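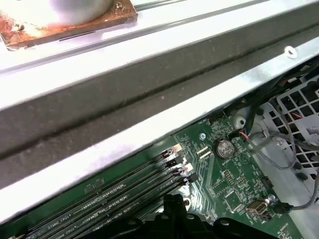
Old servers get a second look in Trudville

TRUDVILLE, 20 July 2026 - The Geraghty reuse workshop has opened its server bench, and the first machines are already in pieces. Over the next few months the shop plans to work through 260 retired servers, pulling out every part that still has some life in it.

It's a great thing to see up close. A server that looks like a dull metal box from the hallway is packed with good stuff once the lid is off: processors, memory, coin-cell batteries, screws and brackets of every size. Memory gets tested and matched into sets. Processors are cleaned, checked and bagged with a note of the board they came from. Boards that pass go back to work, and the rest are sent out for metal recovery.

The slow part is the processor socket. The pins and pads are tiny, and one careless nudge can ruin a board that was fine a minute earlier. So the bench has a simple rule - the chip comes up straight, and it gets a clear spot to land before anybody touches the lever.
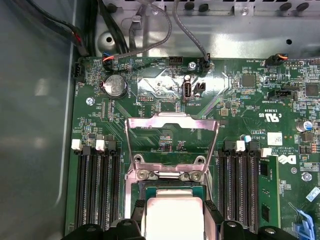
A processor by its open socket on a Dell server board, with memory slots on both sides.

The machines come from Tellar, a local hosting company that is replacing its older racks, and from two school districts nearby. Rebuilt servers will go to libraries and small clubs through the Sturnemora project, which handed out 170 refurbished computers last year and has a waiting list again this summer. The workshop hopes to have 2000 memory modules tested and sorted by October, and there's shelf space ready for 3000.

Donations of retired servers are welcome at the side door on weekday mornings. Please take the hard drives out first, and keep any loose screws together in a bag - they do get used!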